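2021-02-11

Moving the bench from the old room to the Kemness building. Notes on packing and sequence, mostly so the second half of the move goes faster than the first.

**Status.** First load is across. Shelving, dry stock and the paper archive are in. Remaining: hand tools, the Wiso cabinets, meters, everything in the drawers under the window.

**Cartons.** Bremeo double-wall, small size only. The large ones were a mistake in November and are still a mistake. Filled with fasteners they sag at the base and can't be stacked more than two high. Limit is now 12 kg per carton, checked on the floor scale before taping. Tape: two strips along the seam, one across each end. Write the label on two adjacent sides and the top. Labels on the top only are useless once stacked.

**Numbering.** Room letter, then carton number, then a one-line content note. The list lives in the shared folder, tab "move 2". Blažena Kolář keeps the master copy. Send changes to her and leave the sheet alone, we had two versions of tab 1 and lost half a morning to it.

**Hand tools.** Sort before packing. Duplicates go to the give-away shelf. Bits and sockets stay in their trays, trays wrapped shut with stretch film. Small cordless tools travel with their chargers in the same carton, cable tied to the charger body.

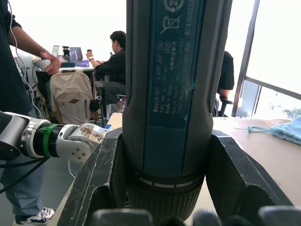 Anything with a built-in lithium cell goes in the car with one of us. The Jõgi crew will not take them on the truck, and their sheet says so on page 2. Switch locked or taped where there is a lock, forward/reverse in the middle position where there isn't.

**Drawers.** Tried moving one full drawer wrapped in film. Contents migrated to the back corner and two dividers came out. Empty them. Zip bags, one per compartment, bag marked with the drawer number. Slower to pack, much quicker to put back.

**Floor plan at Kemness.** Door clear width is 5 cm less than the drawing shows because of the closer arm. Wiso cabinets pass only with the doors off. Hinges lift out, pins go in a marked bag taped inside the cabinet.

Outlets are all on the north wall. Benches should go there first, storage after. Last time we did storage first and had to shift it.

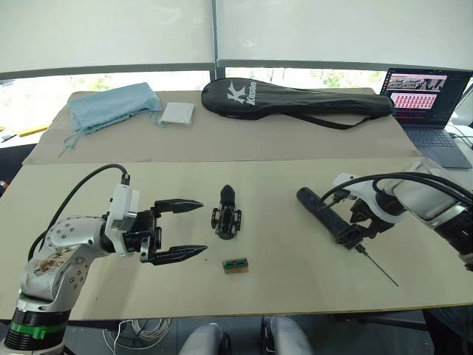

**Order for load two**

1. Cabinet doors off, shelves out, bags taped in.
2. Cabinets on the truck first, against the bulkhead.
3. Cartons by room letter, D before C.
4. Meters and cordless tools by car.
5. Sweep old room, photograph walls and floor for the deposit.

**Costs so far.** Cartons and tape came in at almost 200. Truck not invoiced yet. Film: one roll left, need another.

**Open**

- Key for the side gate. Two sets needed, have one.
- Cabinet 3 has a bent foot. Shim or replace?
- Old room handover form, meter reading still blank.
- 20 cartons still flat behind the door, should cover the drawers.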